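Prallelel Recording Kit, User Manual
Chapter 4. Recording two-handed demonstrations at the table
Text revised 3/1/24 by Bienvenido Sarmiento

4.1 Purpose of this chapter

This chapter tells how to record demonstrations of drawer and small object tasks with the two hand-held grippers. The recordings are used for training the policy which is explained in Chapter 7. No robot is needed for the recording. The operator makes the task with own hands through the grippers, and the position of each gripper is calculated afterwards from the marker cubes.

Please read Chapter 3 (Camera calibration) before you start. If the camera was moved after the calibration, even by a small bump, the calibration must be done again. We lost two full days of recordings in July for this reason, and the error can not be repaired later by the software.

4.2 What you need

- One pair of hand-held grippers, left and right, with the marker cubes mounted
- The overview camera, calibrated
- Recording computer with Prallelel and Fileseck installed
- The drawer box, and the object set for the task
- The task sheet of the day
- A table with free space on the side where the operator stands
- Soft dry cloth for the marker faces

The left and the right gripper look the same, but their markers have different numbers. The letter L or R is engraved below the trigger. Do not exchange them. When they are exchanged, the recording looks normal on the screen and the mistake is found only in the training.

4.3 Preparing the table

1. Put the drawer box on the table with the handle toward the operator. The box must stand so that the drawer can open completely without going over the table edge.

2. Press the box down lightly and try to slide it. If it slides on the tablecloth, put the rubber pads under it. A box that travels during the task gives a wrong drawer distance.

3. Place the everyday items (mug, plants and similar) on the table. These items are not used in the task. They are there so that the policy learns with a table like people have at home. Change their places after each block of recordings. Keep them out of the path of the drawer.

4. Place the task object inside the start area given on the task sheet. Do not place it always in the same point. A common fault of new operators is to put the object very carefully on one spot each time, and a policy trained on such data fails when the object is a little to the side.

5. Check the light. The marker faces should not shine. If you see a white reflection on a marker in the preview, close the curtain partly or turn the lamp to the wall.

Note: Any tablecloth may be used if it has no pattern similar to the markers. Small checks in light colors gave us no false detections. Large black and white checks did, and they must be avoided.

Note: Other people may stay in the room during recording. They should not come to the table or reach over it.

Caution: Before each block, look at the floor. Cables must lie flat and must not cross the place where the operator stands. The operator looks at the hands and not at the feet.

4.4 Preparing the grippers

1. Wipe all faces of both marker cubes with the dry cloth. Do not use alcohol, it makes the print gray.

2. Turn each cube gently with two fingers. It must not move. If it moves, tighten the screw behind the cube and repeat the gripper calibration (section 3.5). Tightening alone is not enough.

3. Close and open each gripper three times. In the preview window the width value should go to zero and come back.

4. Hold the grippers beside each other over the table and look at the preview. Both must have a green outline. A yellow outline means that only one marker face is detected. It is acceptable for a short moment, but not as a start position.

Caution: The fingers close with enough force to pinch the skin. Do not hand a gripper to another person with the fingers first.

4.5 Starting a session

1. Open Prallelel and choose New session.

2. Type the operator code and the task code. Do not type the name of the operator. The session folder is shared with the other labs.

3. Choose the profile Enstead table. This profile sets the camera speed and the marker size. The profile Gallardo is for the older grippers with the single flat marker and gives wrong positions with the cubes.

4. Press Check. The program looks for both grippers, the free disk space and the time difference between camera and triggers. All lines must be green before the Record button becomes active.

5. Make one practice demonstration and delete it. Do this also when the operator is experienced. The first movement of the day is usually stiff.

4.6 Recording one demonstration

The steps below are for the task "put object in drawer". Other tasks have the same beginning and the same end.

1. Stand at the near edge of the table, with both feet on the floor and the shoulders relaxed. You should be able to reach the back of the box without leaning on the table.

2. Take the start position: both grippers open, over the table, not touching anything. Wait for the short tone.

3. With one gripper, take the drawer handle and pull. Pull in a straight line. If the gripper slips from the handle, take it again and continue. Do not stop the recording for a slip. A demonstration with a slip and a correction is useful for the training and should be kept.

4. Release the handle and lift this gripper away from the drawer.

5. With the gripper which is nearer to the object, approach and close the fingers. Move at a calm speed. The approach is the most difficult part for the policy, so give it time. The other gripper may wait over the table, but turn it so that its cube stays visible and does not cover the object. 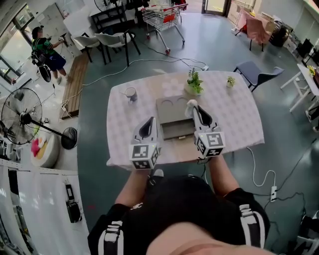
6. Lift the object, bring it over the drawer and open the fingers. Do not throw it from high.

7. Close the drawer with either gripper. Pushing on the front is allowed, also with the side of the fingers.

8. Go back to the start position and stay still until the second tone. The recording stops by itself.

9. Press Keep or Discard with the foot switch. Discard only when the task was not completed, or when a person or thing came between the camera and the hands.

4.7 Things that make a recording bad

Crossing the arms. The lower gripper is hidden and the position is lost. If the object is on the wrong side, use the other hand.

Turning the wrist very fast. The markers become blurred. The program fills gaps of a few images only, and longer gaps are marked red on the time line.

Talking to another person with hand movement. It happens often at the end of a block, when the operator thinks the recording is over. Please wait for the tone.

Helping with a finger. The operator sometimes stops a rolling object with the free fingers of the hand. The robot has no such finger. Discard the demonstration.

4.8 Checking the files

1. After each block, open Fileseck and select the session folder.

2. Press Scan. Every demonstration receives a mark: good, gap, or no time match.

3. Open the ones marked gap and play the red part. If the gap is during the free movement, keep the file. If it is during the closing of the fingers on the handle or on the object, delete the file and record a new one.

4. For no time match, restart the recording computer and repeat the check of section 4.5. Files with this mark can not be used.

5. Copy the folder to the server. Do not rename it.

4.9 How many demonstrations are needed

For the drawer task we recorded 3,000 demonstrations in total, by different operators and at different tables. The policy trained with this set completed the task in 94 percent of the test trials on the two-arm robot. The tests were made with a drawer box of the same model, and with everyday items that were not in the training. We did not test with other kinds of drawer, therefore please do not take this value as a promise for your furniture.

In a smaller comparison we trained with the same quantity of data but from only one table. The result was clearly lower, mostly in the approach to the object. For this reason we advise to change the table or the room before adding more recordings at the same place. Many failures that remained were in the handle: the robot closed the fingers a little in front of it and pulled with nothing between them. More demonstrations with a slip and a correction reduced this fault. Details are in the table of section 7.3.

4.10 Breaks and end of the session

The grippers are light, but holding them in the air tires the upper arm. One block is 20 minutes at most. After a block, put the grippers in the cradle and rest. Tired operators lower the elbows, and then the cubes are turned away from the camera.

At the end of the day:

1. Press End session and wait until the disk light is off.
2. Put both grippers in the cradle with the triggers released.
3. Connect the charging cable. The lamp is orange while charging and green when full.
4. Write on the task sheet the number of the last block, and anything which was changed on the table or on the camera.
5. Cover the camera lens.

If a gripper fell on the floor during the session, write this also, with the block number, even if no damage can be seen. See section 3.5 for the calibration that must be made before its next use.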